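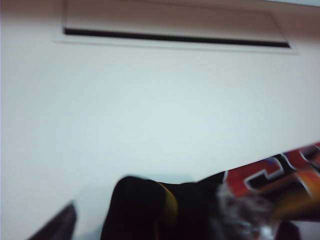

스탄도바치(Standovach) 옷정리 모임 2월 회의록

때: 월요일 저녁 7시 조금 넘어서 시작
곳: 늘 모이는 작업방
온 사람: Eilidh Sutherland, 민경 언니, 도훈 씨, 서린, 그리고 저(기록)
못 온 사람: 재우 씨. 기차를 놓쳤대요. 나중에 이거 읽고 6번에 꼭 답 주세요!

지난번 회의록이 너무 딱딱해서 읽다가 졸았다는 말을 들어서 이번에는 그냥 제 말투로 적습니다. 틀린 거 있으면 단톡에 올려 주시면 고칠게요. 발언을 전부 받아 적지는 못했고, 특히 중간에 제가 차 끓이러 나간 동안의 얘기는 서린이 메모를 옮긴 거예요.

1. 지난번에 하기로 한 것들

도훈 씨가 맡은 라벨 프린터는 고쳐졌어요. 종이가 안에서 말려 있었대요. 새로 사자고 했던 사람이 저인데, 안 사길 잘했네요. 다만 글씨가 아직 연하게 나와서 사이즈 칸은 당분간 펜으로 한 번 더 덧쓰기로 했습니다.

민경 언니가 맡은 상자 알아보기는 절반만 됐어요. 큰 상자는 구했는데 뚜껑 있는 작은 상자는 아직이고, 동네 가게 랭킨(Rankin)에 다음 주 들어온다고 해서 기다리는 중이에요. 모양이 너무 납작하면 두꺼운 상의가 안 들어가니까 사기 전에 치수를 단톡에 올려 주기로 했어요.

제가 맡은 창고 열쇠 복사는… 못 했습니다. 죄송해요. 이번 주에 할게요. 진짜로요.

2. 방 얘기: 바람, 벽, 먼지

이 얘기가 제일 길었어요. 옷 얘기보다 길었던 것 같아요.

시작은 서린이였어요. 위쪽에 있는 그 길쭉하고 까만 틈, 그게 에어컨이냐 환기구냐 하는 거였는데 다들 말이 달랐어요. 도훈 씨는 에어컨 바람 나오는 데라고 하고, 민경 언니는 자기는 한 번도 거기서 찬 바람 나오는 걸 못 느꼈다고 하고. Eilidh는 둘 다일 수도 있다고 했고요. 결국 건물 관리실에 물어보기로 했습니다(서린). 물어보는 김에 안쪽 청소를 언제 하는지도 같이요. 검은 옷을 다루다 보면 먼지 한 톨도 다 보이잖아요. 지난달에 개어 둔 옷을 다음 날 다시 털었던 게 저만은 아니더라고요. 다들 한 번씩 털었는데 말을 안 했을 뿐이었어요.

도훈 씨는 먼지가 위에서 오는 게 맞는지부터 봐야 한다고 했어요. 옷에서 나오는 보풀일 수도 있다는 거죠. 그래서 하룻밤 동안 검은 천 조각을 벽 가까이에 하나, 문 옆에 하나 두고 아침에 비교해 보기로 했습니다. 천은 민경 언니가 자투리를 가져오고, 두는 건 도훈 씨가, 아침에 보는 건 제일 일찍 오는 사람이 하면 돼요.

그다음은 벽. 하얀 벽이 휑하니까 뭘 좀 걸자는 의견이 나왔습니다. 서린이는 접는 순서를 크게 그려서 붙이고 싶어 하고, 민경 언니는 테이프 자국이 남는다고 반대. 이쪽 벽은 밝아서 색 맞춰 볼 때 뒤에 대 보기 좋은데 뭘 붙이면 그걸 못 한다는 거예요. 이건 저도 민경 언니 편이었어요. 검은색이라고 다 같은 검은색이 아니라서, 하얀 데 대 보면 붉은 기가 도는 것과 푸른 기가 도는 것이 금방 갈리거든요. 한참 얘기하다가 접는 순서는 문 안쪽에 붙이고 벽은 그대로 두기로 했습니다. 서린이가 살짝 서운해했는데 그림은 크게 그려도 된다고 하니까 바로 풀렸어요.

조명은 그대로 갑니다. 그림자가 덜 져서 좋다는 의견이 많았어요.

3. 간식

네, 또 안건으로 올라왔습니다.

작업하는 자리에 과자 봉지를 두느냐 마느냐예요. 빨강이랑 주황이 섞인 알록달록한 봉지, 누구 건지 다 알지만 이름은 안 적을게요. 두꺼운 검은 천에 과자 가루가 묻으면 테이프로 눌러도 잘 안 떨어진다는 게 민경 언니 말이고, 저녁도 못 먹고 오는 사람한테 과자까지 치우라는 건 너무하다는 게 도훈 씨 말이에요. (이름 안 적는다고 해 놓고 거의 적은 셈이네요.)

정한 것:
봉지를 뜯는 건 선반 쪽에서만.
먹고 나면 손 씻고 오기. 물티슈로 대충은 안 됨.
초콜릿은 당분간 금지. 이건 만장일치였어요.
차와 커피는 뚜껑 있는 컵이면 괜찮음.

간식비는 지금처럼 각자 사 오고 나눠 먹는 걸로 합니다. 돈을 걷자는 얘기도 나왔는데 계산할 사람을 정하다가 조용해져서 넘어갔어요.

4. 재고 숫자

서린이가 장부를 새로 정리해 왔어요. 진짜 고생했습니다. 지금까지 우리 손을 거쳐 간 옷이 모두 1627벌이고, 그중에 지금 창고에 있는 게 622벌이래요. 숫자를 듣고 다들 잠깐 말이 없었어요. 저는 창고에 한 300벌쯤 있는 줄 알았거든요.

창고에 있는 것 중 상의가 제일 많고, 아직 접지도 않고 봉투에 담긴 채로 있는 게 156벌이에요. 이걸 먼저 하기로 했습니다. 봉투째로 오래 두면 주름이 깊게 잡혀서 나중에 더 힘들어요. 순서는 봉투에 적힌 날짜가 오래된 것부터. 날짜가 안 적힌 봉투는 맨 앞으로 뺍니다.

장부에는 앞으로 색을 한 칸 더 넣기로 했어요. 지금은 '검정'이라고만 쓰는데, 줄이 들어간 옷은 줄 색까지 적어야 찾기 쉽다고 Eilidh가 얘기했고 다들 찬성이었어요. 적는 방식은 바탕색 먼저, 그다음 줄 색, 그다음 무늬나 인쇄가 있는지. 예를 들면 '검정 / 빨강주황, 노랑 / 앞면 인쇄' 이런 식으로요.

5. 접는 방법 맞추기

사람마다 접는 게 달라서 상자에 넣으면 높이가 들쭉날쭉한 문제, 이번에는 끝장을 봤습니다. 두꺼운 검은 상의를 기준으로 정했어요. 얇은 티셔츠는 뭐 어떻게 접어도 들어가니까요.

Eilidh가 설명한 순서를 그대로 적을게요.

먼저 상 위에 펼칩니다. 흰 상이 검은 옷의 가장자리를 보기에 제일 편해요. 양쪽 어깨를 같이 잡고 살짝 들었다가 놓으면서 가운데 뭉친 데를 폅니다. 한쪽 어깨만 잡고 당기면 몸판이 비틀어져서 처음부터 다시 해야 돼요. 저 이거 매번 합니다.

어깨를 잡을 때는 목둘레 말고 어깨 끝 쪽을 잡으세요. 목둘레는 늘어나요. 들어 올린 상태에서 위쪽이 가운데로 축 처지는 건 괜찮고, 양쪽 높이만 비슷하면 됩니다.

그다음에 밑단 양 끝을 손바닥으로 바깥쪽으로 밀어 줍니다. 두꺼운 천은 밑단 모서리가 동그랗게 말려 들어가는 버릇이 있어요. 여기를 안 펴고 접으면 상자 안에서 그 부분만 불룩해져요.

옆에 줄이 있는 옷은 그 줄이 길잡이입니다. 어깨 가까이는 빨강에 가까운 주황이고 아래로 내려가면서 노랑이 되는 그 줄이요. 양쪽 줄이 서로 마주 보게 놓이면 몸판이 똑바른 거고, 한쪽만 휘어 있으면 안쪽에 주름이 숨어 있는 거래요. 저는 지금까지 줄은 그냥 예쁘라고 있는 줄만 알았어요! 도훈 씨도 이 말을 듣고 표정이 달라졌고요.

인쇄된 데는 되도록 접는 선이 안 지나가게 합니다. 크기 때문에 어쩔 수 없을 때는 얇은 종이를 한 장 끼우기로 했어요. 종이는 페도라(Pedora)에서 사 둔 게 아직 남아 있습니다. 두 번째 서랍이에요.

마지막으로 소매를 뒤로 넘기고, 세로로 접고, 아래에서 위로 두 번. 민경 언니는 세 번 접자고 했는데 세 번은 두꺼운 옷에서는 벌어져요. 직접 해 보고 두 번으로 정했습니다.

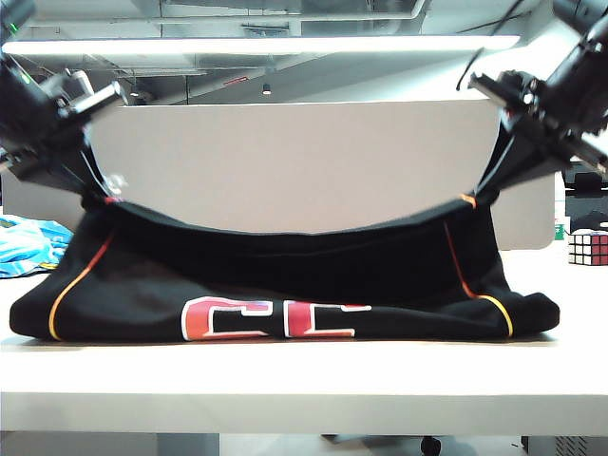
6. 상자 싸기와 보내는 날

다음에 보낼 곳은 지망스(Gimance)예요. 극단인데, 연습 때 입을 어두운 색 상의가 필요하다고 연락이 왔어요. 무대에서는 안 입고 연습실에서만 입는다고 하니까 줄이 있어도 인쇄가 있어도 다 괜찮대요. 까다롭지 않은 분들이라 고맙더라고요.

상자는 18개로 나눠서 보냅니다. 더 큰 걸로 묶으면 개수는 줄지만 저쪽 건물에 엘리베이터가 없대요. 계단으로 들고 올라가야 하니까 한 사람이 안을 수 있는 무게로 맞추기로 했어요.

상자에 넣는 순서는 두꺼운 것 아래, 얇은 것 위. 목둘레 방향은 한 벌씩 번갈아서. 이러면 높이가 고르게 올라와요. 맨 위에는 종이 한 장 덮고, 사이즈별 목록을 종이로 한 장씩 넣습니다. 목록은 제가 만들게요.

재우 씨, 차 쓸 수 있는 날이 언제인지 알려 주세요. 오전이면 제일 좋고 오후면 네 시 전이어야 해요. 저쪽에서 문을 일찍 닫는대요. 혹시 차가 안 되면 택배로 해야 하는데 그러면 상자 테이프를 두 배로 감아야 해서 미리 알아야 합니다.

7. 그 밖에 나온 얘기

단추 통이 또 섞였어요. 범인은 찾지 않기로 했고, 다음 모임 때 손이 남는 사람이 다시 나누면 됩니다.

다리미 선이 짧아서 불편하다는 얘기. 연장선은 집에 남는 게 있다고 서린이가 가져온대요. 바닥에 늘어지면 발에 걸리니까 벽을 따라 붙여 두는 걸로요.

보풀 제거기는 하나 더 있으면 좋겠다, 그런데 지금 있는 것도 건전지가 없어서 못 쓰고 있다, 그럼 건전지부터 사자. 이렇게 됐습니다. 건전지는 민경 언니.

새로 오고 싶다는 분이 한 분 계세요. Eilidh의 이웃분이고 바느질을 잘하신대요. 다음 모임에 한번 놀러 오시라고 하기로 했어요. 첫날부터 봉투 더미를 보여 드리는 게 맞느냐는 걱정이 있었는데, 어차피 문 열면 다 보여서요.

모임 시간을 30분 늦추자는 의견도 있었는데, 끝나는 시간도 같이 늦어지는 게 싫은 사람이 둘이라 그대로 둡니다.

8. 다음 모임까지 할 일

서린: 관리실에 바람 나오는 데 물어보기, 접는 순서 그림, 연장선
민경 언니: 랭킨에 작은 상자 치수 확인, 자투리 천, 건전지
도훈 씨: 천 조각 두기, 라벨 더 진하게 나오게 만져 보기
Eilidh: 지망스에 사이즈 다시 확인, 이웃분 초대
재우 씨: 차 되는 날 답하기
나: 열쇠 복사(!), 사이즈별 목록, 이 회의록 올리기

다음 모임은 같은 요일 같은 시간이에요. 봉투에 담긴 것부터 접을 거니까 소매 걷기 편한 옷으로 오시고, 밝은 색 니트는 털이 검은 옷에 다 붙으니 참아 주세요.

9시 10분 전에 끝났습니다. 컵은 도훈 씨가 씻었어요.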